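Section 4: Setting Up Your Column Page in Stakau

Welcome back! By now you should have your contributor login and a cup of something warm, and we can get to the part most of our opinion writers enjoy, which is putting together the page where your column will live. Set aside a quiet half hour if you can. You can stop at any point and pick up again later, as long as you have saved a draft.

4.1 Starting a new column

1. Sign in and choose Opinion from the menu on the left. (If you see only News and Letters, your account is still set up as a reader. Write to Mudassar Butt on the Caveck desk and he will change it for you.)

2. Press New Column. A blank page opens with three boxes: Headline, Standfirst and Body.

3. Type your headline. Keep it short, and please don't put it all in capitals, however strongly you feel about the county budget.

4. Write a standfirst of one or two sentences. It appears under the headline and on the front page, so it should say plainly what you are arguing.

5. Paste or type your column into the Body box. The limit is 1489 words for a regular column and 400 for a short reply to another writer.

Note: Text pasted from a word processor sometimes brings odd spacing along with it. Press Clean Up once after pasting and read the whole thing through again - it does now and then swallow a line break between verses, if you are the sort of columnist who likes to open with a poem.

4.2 Adding your byline and disclosure

6. Choose your name from the Byline list. Pen names are fine, but the desk must have your real one on record.

7. Fill in the Disclosure box. If you have worked for a candidate, given money to a campaign, or sit on a board you are writing about, say so here in everyday words.

Caution: A column with an empty Disclosure box can't be sent to the desk. If you have nothing to declare, type None.

4.3 Sending it in

8. Press Preview and look at the page on both a phone and a computer.

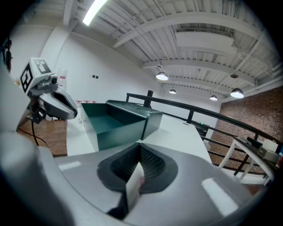 9. Check every quotation against its source, and paste the link or the page reference into the Sources box. Usman Ghumman reads these first, and a tidy list will get your column through a good deal faster.

10. Press Send to Desk. The status changes from Draft to With Editor, and you can no longer make changes yourself. Should you spot a mistake after that, use Recall, fix it, and send it again.

Caution: Recall stops working once the status reads Scheduled. From then on, please telephone the desk at extension 583.

Comments are switched off for new columns. To open them, see Section 5.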